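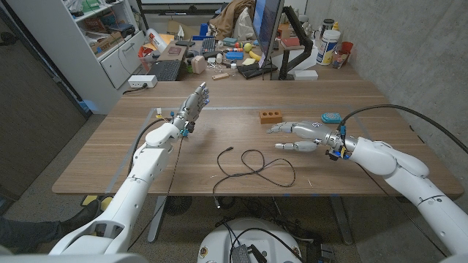

A small brick with three round holes, just past the fingertips of the right hand.

Trilon Staff Pitch In After Trudine Flood

When the river came over its banks at Trudine in February, employees at Trilon's Stikden office spent much of the following week helping residents clean up. Teams hauled wet drywall and carpet out of 40 homes and filled 800 sandbags for the streets closest to the water — most of that on the first night, finishing at 2 a.m.

The company gave paid leave to everyone who signed up and matched employee gifts to the town's relief fund, for a total of $2000. The Han Street cafeteria also sent over some 300 hot meals.

Cleaning supplies and work gloves are still needed. Drop them off at the Stikden front desk before 5 p.m.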